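Home Reviews Opinion Kit Guides Newsletter About Search

Why I'd take the hand-held gripper over the arm

I've had a Garnent teaching kit on loan for 3 weeks now, and I keep getting asked whether it's worth the money, so I may as well write it all down in one go. Short answer: yes, with grumbles. The long answer has a lot of crockery in it.

If you haven't come across the Garnent, it's a pair of hand-held grippers with a camera on each. You pick them up, do a chore with them, and the recordings go off to Lanberg, who turn them into something a robot arm can learn from. That's the service half of the deal, and it's the half you pay for every month. The grippers themselves are almost cheap by comparison!

I like this way of working a great deal more than I expected to. I spent most of last year with the Barreto arm, steering it about with a joystick, and I came to dread it. A single cup could eat my whole morning. With the grippers I'm just using my hands (well, my hands with a bit of extra on the end), and I can run through a job, put everything back and go again before the kettle's boiled.

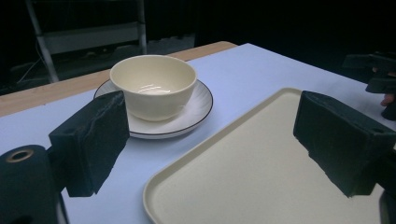
Aníbal Seixas

Crockery is where I'd tell anyone to start. A bowl on a saucer looks like a baby's puzzle, but the two pieces want completely different handling, and you have to decide where your fingers are going before you get there. The pads on the gripper fingers are black and textured, and I've grown fond of them – they feel kinder on a glazed rim than the bare plastic tips I had on the Barreto. A tray is another matter. I still come at the raised lip from the wrong angle half the time, and then I have to start the whole thing over.

Lanberg ask for 200 clean goes at a task before they'll train on it. My first batch came back with 81 accepted, and I sulked for an evening. The report did at least say what was wrong with the others, mostly me rushing the put-down, but it took 5 days to reach me, and by then I'd carried on making the same mistake. If they want a monthly fee out of people working from a spare room, they need to send that report the same day. I'd happily swap the fancy dashboard for it.

My other moan is the weight. It's fine for ten minutes, and then your wrists start to complain. A friend over in Plunville has hers hung from a bungee cord above the table, and she swears by it, but I don't think buyers should have to rig up their own answer to that. A lighter grip is meant to be coming in September. I'd wait for it if you can.

Would I buy one? I think I would, yes. I'd get the plain kit, skip the extended plan and pay by the month until the reports speed up. The loan set goes back next week, and I've already been looking at what I could sell to cover a pair of my own – the joystick is first on the list.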